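Sulel Basket and Block Project: progress report to the Grolau Fund
December
From the project coordinator, Sulel

Hello again to everyone at Grolau, and thank you for your patience with this one, which has taken me rather longer to write than I promised.
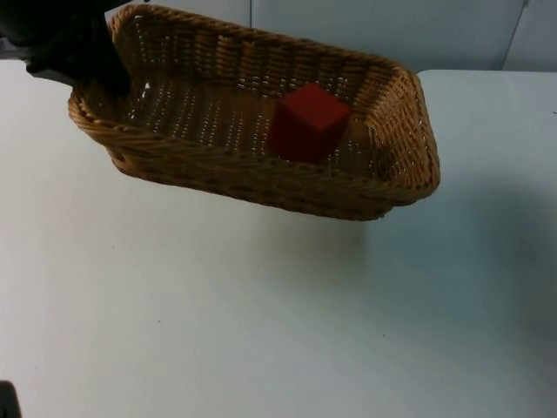 The autumn has been a busy one and, I am glad to say, mostly a happy one. Your grant of £2,000 was meant to give playgroups a simple sorting and tidying set — a woven wicker basket and some plain coloured cubes — and we now have 39 sets out on loan to 11 groups, with a waiting list I keep on the back of the office door.

We settled on the rectangular basket in the end. The round ones from Kurian were lovely to look at but rolled off shelves and wouldn't sit side by side, and the shallow sides of the rectangular sort mean a small child can see what is inside without tipping the lot out (though they do still tip the lot out, of course). The groups like the thick rim too, and have asked us to keep it. The red cubes go missing more than any other colour, so I have put in an order with Zeva for another 100, which should arrive after the holidays.

Two things have gone less well. The storage labels peel, and I need to find better ones. We are also behind on the little booklet of tidying-up games, partly my fault — the first draft was far too wordy, as you might guess from this letter.

There is enough money left for the cubes and the printing. I will send the receipts with the spring report, and you would be very welcome to visit a session before then.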